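Proltholm bin-sorting set: README and notes on practice

Status: second release, June. Maintained by the Firnton bench group. Corrections to the usual address.

What is in it

377 episodes of a two-armed rig moving cloth and small household items between bins and baskets, recorded with a wrist camera on each arm. 173 of them were recorded at Firnton and the rest at Bresham. Each episode folder holds the two video streams, joint positions, gripper opening and a plain text note by the operator. Some notes are one word long. We have left them alone.

Read this before quoting the checklist

Every episode carries a field called practice_ok. It records whether the operator ticked all the lines on the Zupan bench checklist before starting. It does not record whether the bench was safe, and we would ask people to stop writing as if it did. A ticked sheet tells you that somebody had a pen.

We tested this in a small way. Of 90 episodes ticked as complete, we compared the sheet with the first few seconds of video and found 70 where every line that could be checked by eye agreed with it. The remainder had at least one line that didn't, most often a bin outside its taped position. All of them still have practice_ok set to true. The field is left as the operator filled it in, and our own reading is in a second field, review_ok, which is blank for every episode we did not review. Blank means blank. Please don't fill it with true.

The rules we kept

One operator at the controls, one person within reach of the stop button.
No hands inside the reach of either arm while the motors are on.
Bins and baskets go down before power comes on and are not nudged afterwards.
Cables checked for slack with the arms at full stretch.
Anything that falls on the floor stays there until the episode ends.

The rules we dropped

The checklist came with a line requiring a "tidy background". We dropped it after the first week at Bresham. It was written for demonstration days, it has no bearing on safety that we could find, and it made every recording look like the same blank wall. A model trained only on that tends to do badly when a shelf turns up behind the basket.

We also dropped the line on speed limits, with less confidence. The original asked for "a moderate speed", with no figure and no way to measure one. We would rather have no rule than that one, but a proper limit is needed and we haven't agreed it yet. Joint speeds can be worked out from the logs if you want to set your own cut-off.

Known problems

The two sites zero their grippers differently, so compare openings within a site only.
Wrist video blurs when an arm moves quickly. Those parts have not been removed.
Labels for cloth items are by colour only. Fabric type was guessed by operators and later deleted.
Room lights wash out the upper part of many recordings.

What it should not be used for

Please don't cite this set as evidence that a rig meets any published standard. It was not inspected by anyone outside the two sites. If your own review needs a signed sheet, write one for your own bench and have a second person check it against the video.
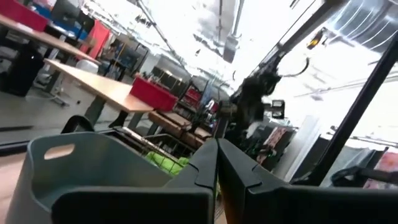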